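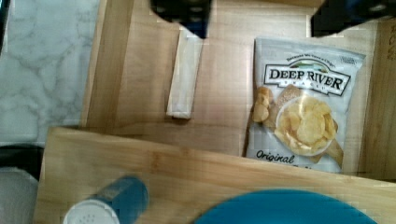 Snack tray, Deep River chips, Original

Counter and snack station check, Dulthorpe break kitchen
Done by: Amna Paracha
Date: Apr 10, 2022

1. Food packets sealed and in date
OK. I pick up every bag, turn it over and give it a gentle squeeze, and the chips passed. I do love a plain salted chip, so this was a test of character!

2. Trays free of crumbs and splinters
OK, with a note. I ran a cloth along the wooden edges and felt one rough spot on the inside. Saqib Chaudhry has fine sandpaper and says he'll get to it — please don't let him varnish it while there's food in there.

3. Drawers slide smoothly and close fully
Needs a look. The bamboo one sticks a little on the way back in. Please push it shut when you're done, people, I have caught my hip on that thing 2 times now (and yes, I have the bruise).
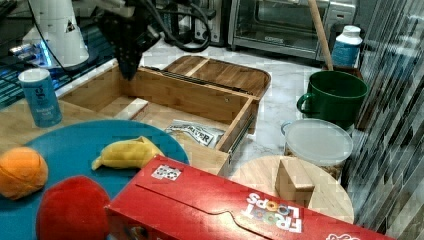 Item 3, bamboo drawer left open, pepper packet inside

4. Lids seated properly
Not OK. The wooden lid on the drawer box is sitting at a tilt. It wants lifting off and setting down flat again, which takes a second.

5. Boxes upright, labels readable
Not OK. Froot Loops on its side again! Cereal stands up, please, so we can all see what it is.

6. Toy food kept apart from real food
Fail, sort of. The play fruit is on the big blue plate, right out on the counter with the groceries. Bushra Abbasi wants it in the toy bin before the little ones come in, and I'm with her.

7. Containers labeled
Partly. The clear one with the frosted lid needs a proper label with contents and date. Arsalan Hayat has the marker.

Next full check is in September, but I'll pop back for items 3 and 4 before then.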